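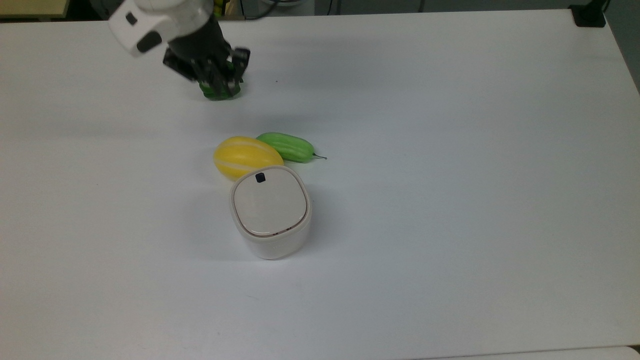 Why do I get a fever when I'm sick?

Have you ever woken up feeling hot and shivery at the same time, and wondered what on earth your body was up to? It seems very unfair, doesn't it, to be boiling to the touch and still want three blankets and your woolly socks!

Tucked deep inside your brain is a little part called the hypothalamus (say it like this: high-po-THAL-a-muss). It works a bit like the thermostat on the wall at home, the dial that tells the heater when to come on. Most days it keeps you at close to 37 degrees Celsius, whether you're building a snowman or lying on the beach.

When germs get in, your white blood cells notice them and send out chemical messages. Some of those messages travel to the hypothalamus, and it turns the dial up. Now your body thinks it's too cold, even though it isn't, so your muscles start to shiver to make more heat — and that's why your teeth chatter.

Many germs don't grow as well when things get warmer, and some of your germ-fighting cells work faster. So a fever is often part of your body's own plan for getting better.

Mohandas, who is in Year 2 at Purthorpe, asked us if a fever can cook your brain like an egg. What a good question! The ordinary fevers that come with colds and flu don't do that, Mohandas. An egg white needs to get up to 70 degrees or so before it sets properly, and you are nowhere near that.

If you feel hot, tell a grown-up. They can check your temperature, bring you plenty to drink and decide whether to ring the doctor. Then have a good long rest, with a favourite book if you feel up to it.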